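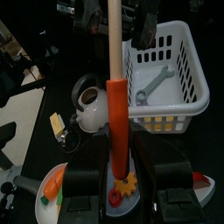
3 min read

February 2019

The robots have been at our place for 75 working days now, and I've been meaning to write this up since the first week. I work at Adutard, in the Landthorpe building, on the returns and repacking side. Play sets, kitchen sets, tool sets, all the bits that come back in the wrong bag and have to be sorted before they can go out again. It's fiddly work. I did it by hand for years and my thumbs can tell you all about it.

So when the Rivico project was announced (Rivico is our name for the whole automation push, arms and software and new tables) I was one of the people who put a hand up to work with it. I'm so glad I did!

My day used to be a bench, a bin and a scanner. Now it's a bench, an arm and a lot of watching. We set up a table with a mix of things, a plate here, a basket there, toy food in a frying pan, and then we practice grasps. The orange foam one with the wooden stick coming out of it is a favorite of mine. Two broad black fingers close on the foam, and you're looking straight down past them at a plate with a toy gear on it, wondering if you've left enough room. Foam is forgiving. A glossy teapot is a whole other story — I still hold my breath when the fingers go anywhere near ours.

What surprised me is how much of the job is still knowing the stuff. I know that the toy wrench is easier to pick up by the ring end. I know that thin black rings lie flat on a dark table and practically vanish, and that you have to come at them slowly. None of that was written down before. It was just in our hands, and we passed it on by standing next to the new person for a couple of weeks. Now we have a list of item notes, 116 of them at last look, and most came from people on the floor. A few are mine, and I'm prouder of those than I probably should be.

The arm on my table is called Puma. It was on a sticker when it arrived and the name stuck too.

Is it faster than us? Not on my table, not yet. My best shift by hand was 1,026 pieces, and Puma's best is 169. But Puma doesn't get the two o'clock ache, and the work I've handed over is the work I liked least, the same small reach over and over into the same bin. I go home less stiff. I've been cooking again in the evenings, which sounds like a small thing, but I'd pretty much given up chopping vegetables after a shift.

There are things I miss. The old benches faced each other and we talked all day. The new tables are farther apart, and you have to keep your eyes on the arm, so the chatting has moved to breaks. We asked for two of the tables to be turned around so that people can at least see each other, and that's been done. It helps. I'd like them all turned.

People were worried about their jobs too, and I'd be leaving out half the story if I skipped that. We had a long meeting in the canteen before anything was plugged in. Our hours are guaranteed through the trial, and after that we talk again. Some of my coworkers feel fine about it and some don't, and I go back and forth myself depending on the week. What I do know is that I've learned more since Rivico started than in the five years before it. I can set up a task, I can tell when a grasp is going to slip, and I can stop the arm without my heart jumping into my throat (that took a while!).

Next up for us is soft packaging, bags mostly, and everybody on my row has a different theory about where the fingers should go. Mine is the top corner, folded over once. I'll post again when I've had a chance to try it.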